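The Happy Art of Clearing the Room

There is a moment after any good gathering when the last coffee has been drunk, the door has closed, and the room belongs to whoever is going to tidy it. I love that moment. I know plenty of people who dread it, and for years I was one of them, leaving the cups until morning and regretting it over breakfast. What changed my mind was Wovgate, a shared hall on a side street with a hard floor, folding tables and more black chairs than it has any sensible place for.

Sabina Jireš keeps the bookings there and knows the room the way some people know a garden. The hall was used on 31 days last August, she told me (every single one!), and each of those days ended with somebody putting it back in order. She has strong opinions about how. Chairs first, always. Pull them clear of the tables before you touch a single cup, and you'll have space to walk all the way around with the bin beside you.

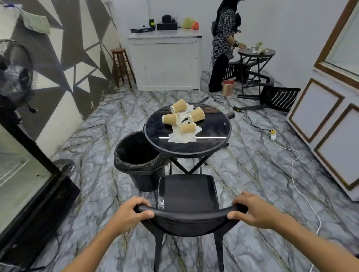 Chairs first, then the cups, napkins and straw.

I used to do it the other way around, going straight for the mess with an armful of whatever I could carry, and I can report that paper cups held against a sweater will find a way to share their last drops with you. Bring the bin to the table! It sounds so small, and it has made me faster and much better tempered. Put it right up against the edge, with the bag folded well down over the rim so it doesn't slide in when something lands on it.

Then there's the matter of sleeves. Sabina likes the cardboard ones taken off and kept flat in a pile for recycling, if they're clean, and I've come around to this too, mostly for the pleasure of the neat little stack. The napkins go in last. They will mop up a ring of coffee on the way, and on a shiny black tabletop you'll want every ring gone before it dries, because a dark gloss surface shows everything: fingerprints, sugar, the swipe of a lazy cloth. She goes over hers with a damp cloth and then a dry one, in circles from the middle out, and she swears by an old cotton pillowcase cut into squares. I've tried it at home and it beats every fancy cloth in my drawer.

My own weakness is the stray cup. I clear a table, feel terrific, turn around and find one on a windowsill. Sabina's habit is to make two laps of the room before tying the bag, one looking at table height and one looking at the floor, and on the second lap she picks up anything you could trip over. Cables get coiled loosely and hung up. Wound tight around an elbow, she says, they never lie flat again, and I have a drawer at home that proves her point. 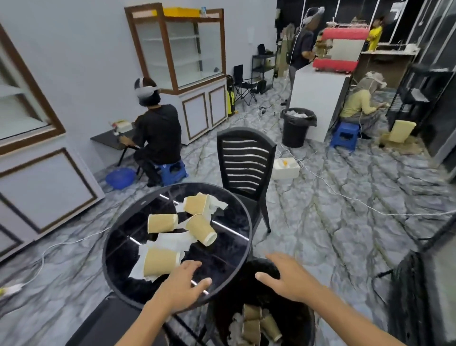

When the furniture comes apart

With the tables clear, you get to the part I've become really fond of, the chairs. Light plastic ones are wonderful to move and easy to wipe, and they live hard lives. They get dragged, tipped and leaned back on by large cousins. So while the room is empty I like to lay each one down and have a proper look underneath, where the legs meet the seat. Press on every joint. Listen for a creak. If a part is loose, deal with it then, on the floor, with good light and both hands free, and keep any small fixings in a saucer so they can't roll off under a cabinet.

Go slowly with plastic. Line a piece up before you push, turn it over if it resists, and try it from the other side. I've spent a very contented half hour this way, sitting on cool tiles with a chair on its side and the radio going.

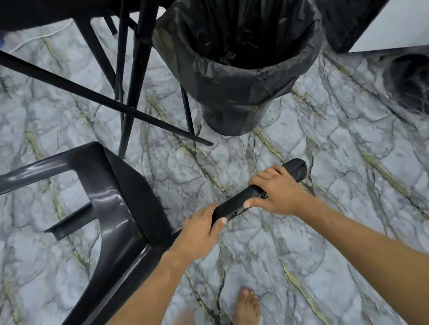

Leaving it ready

Fold the small tables last and stand them against a wall with their tops facing inward, a towel between each pair. Sweep from the far corner toward the door. Marbled tile is kind to crumbs, in the sense that it hides them, so sweep the places that look clean as well, and run a hand under the edge of any cabinet.

Then set out one chair. Sabina does this every evening at Wovgate, just one, near the door, for whoever arrives first the next day and has a coat to put down. I do it at home now, beside the kitchen table, and it makes me glad to come downstairs in the morning.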